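Minutes of the software meeting, May
Present: Fanni Fekete (chair), Pejman Ghorbani, Hajnalka Erdős, Ottó Illés. Gyula Bakos joined at 10:40 and kindly took over the notes from Fanni.

1. Grasp planning on soft items
Pejman opened with the planner, and we stayed on it a good while longer than the agenda allowed, which was fine by everyone. The new scoring in Oltell handles hard objects nicely, but cloth is still giving it trouble, especially when the item lies on something shiny. The gray knit on the red plate led to a long and friendly talk about whether the bright reflections along the rim should be masked out before the depth step or after it. Hajnalka would like it done before. Pejman is not convinced, and will try both.
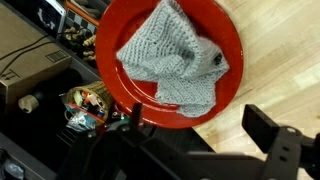
Manipulation Software Team, Dillach

Ottó asked that fabric folded in layers get its own label, so that the planner can prefer a top layer over a rim. Agreed, with thanks to Ottó for offering to write the label guide himself (he did hesitate a little!).
Action: Pejman to compare the two masking orders. Ottó to draft the guide.

2. Logs and replay
Hajnalka has gone through all 827 episodes in the Lelton set and found 29 where the wrist camera and the joint log drift apart. She traced it to the clock handling in our recorder and already has a patch up for review. The affected episodes will be kept but flagged. Warm thanks to her for a very tedious job.
Action: Gyula to review the patch.

3. Arm motion with hanging loads
The collision model treats whatever is in the gripper as a stiff box, and a limp mesh bag over the worktable is nothing of the kind. Fanni suggested a simple hanging volume below the fingers, which Dai could load as a setting per item. Gyula worried about planning time, and we settled on trying it with two bag sizes first.

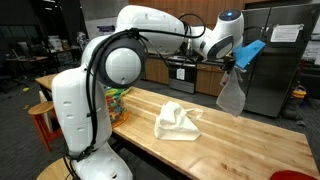
4. Any other business
Ottó reminded us that the replay viewer still opens with the old color scheme, and would somebody please pick that up. Gyula will. Fanni will book the same room for next time.

Meeting closed at 11:55.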